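Skutance tool library gets its second room

April 2025

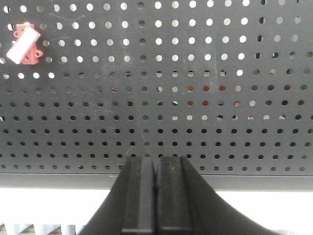 Black metal pegboard, with a bit of light coming through the holes.

I've been borrowing from the Skutance tool library since the days when it was one cupboard and a sign-out book, so you can imagine how pleased I was to hear we're getting a second room. It opens next month in the old Nyberg shoe shop, right beside the place we've got now, and the wall between the two has already come down.

Mekdes Gebru, who runs the desk most weekends, walked me through it on Friday. The new side is for the garden gear and the big awkward stuff -- hedge trimmers, the tile saw, that long ladder everyone wants in November for the gutters. Hand tools stay put on the old side, where you'll be able to get at them without climbing over a wheelbarrow (I have the bruise on my shin from last spring, thank you very much).

The library now has 800 items on the books and 500 paid-up members. The fee isn't changing this year. I asked twice! You can still take things for a week, and you can now have two power tools out at once, which used to be a firm no. Late fees are staying as well, sorry to my neighbours.

The bit I'm most excited about is the repair bench. Melaniia Bilyk used to fix mowers at Zilau and she's going to be in on Thursday evenings with a kettle and a box of spare blades. Bring your blunt secateurs, your wobbly drill, the lamp you've been meaning to rewire. "I'd rather see it before it goes in the bin," she told me. "Most of the time it's a ten-cent washer."

She can't do microwaves or anything that runs on gas, so please don't cart those in.

A few of us wondered about parking, what with the Drakance Street roadworks dragging on. The answer is to use the lane behind the bakery. There's room for two cars to load, and you can leave yours there for fifteen minutes while you wrestle the cement mixer into the boot.

They're still after shelving, a decent vice and anybody who can label things in neat handwriting. Mine was politely turned down. If you've got any of the above, drop by the desk on a Saturday morning and ask for Mekdes.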